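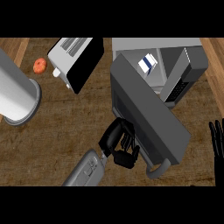 How many demos do I need before my arm will copy a task by itself?

More than you want to record. Start with 10 good ones, train, see where it goes wrong, then record more of whatever it got wrong. Number matters less than people think if they're all done the same way.

Weronika Sobczak
OK so that's the short version from the pinned post and I've read it, but my problem comes a step before that I think. I'm trying to teach a two-arm setup a kitchen job by remote control, in simulation first, then the real pair in the lab at Talthorpe if it ever works. The job is opening and closing a microwave door. Sounds easy. Isn't.

I drive it with a headset and two hand controllers through Nurine (the teleop thing from Gevanon, older version, we haven't updated). When I do the door by hand it takes me 18 seconds or so if it goes well. If it goes badly I lose the handle, back off, come in again, lose it again. At the moment I keep everything, good and bad, because someone told me failures are useful.

So what I want to know:
should I bin the runs where I fumbled the handle
do I keep the other arm dead still or let it drift about, it never does anything in this task
and is it worse to go slow? I go very slow near the handle because I can't feel anything through the controllers

Trained once already on 6 runs just to see. It went to the door, stopped just short of the handle and sat there shaking. Forever. Any ideas welcome, I've got to show somebody something on Monday.

Arash Arabzadeh
The stopping is your slow bit. I'd put money on it. If you hover near the handle for ages in every run then most of your data from that spot says "don't move", so it learns not to move. Had exactly the same with a drawer. Took me two weeks to spot and I felt very daft.

What I did - practise with recording OFF until you can go in at one steady speed. Then record. Don't pause to think once you've started, if you need to think, stop the run and throw it away. If you can't get round that, cut the frames where nothing moves before you train. Gamage has a trim setting for it, under export I think, might have been renamed. Set it low first, mine ate the part where the fingers close because the arm is still then even though the hand isn't. Check a few by eye after.

Fumbles. Two sorts realy. If you missed, came back and got it in one go, keep it, that's a recovery and the arm will need to know how. If you missed and flapped about, bin it. And anything where the door never moved gets binned unless you're labelling failures properly, which from your post you aren't.

Other arm: park it. Same place at the start of every run, put the controller down on the desk if Nurine lets you hold the pose without it. On mine you hold the side button and it freezes that arm. If it drifts in your demos it'll drift when it's running, and on the real pair that means it wanders into the door sooner or later. Ask me how I know.

Also move things a bit between runs. Microwave an inch over, turned slightly, door open at different amounts. But not all of it at once on day one. Get it working in one spot, then spread out.

For Monday I'd do one fixed position, over 10 clean runs, same starting pose, and show that. Don't promise them anything else.

Gevanon_user_old
Just use a script for the door?? It's a hinge. The path is a circle, you don't need to teach it anything. I don't get why everyone wants demos for this.

Weronika Sobczak
Because the door is only the first part, after that it has to deal with what's inside and I can't script that. Fair point though, might script it as a backup for Monday.

Arash - just looked at my recordings with the speed plotted and yes, nearly half of each one is me hovering. Embarassing. Doing the practice thing tonight with recording off. The side button freeze works on my version too, had no idea it was there, the manual has it under "comfort" of all places.

Will post back with what it does. One more thing, does closing need its own set or can I record open and close in one go?

Arash Arabzadeh
Own set. Join them later when both work. Opening is a pull with the fingers round the handle, closing is mostly a shove with the back of the hand, at least the way I drive it, and mine got the two muddled half way when I recorded them together. Stood there opening and shutting it by a hand's width. Keep them in seperate folders and use the same park position for both so they'll join up.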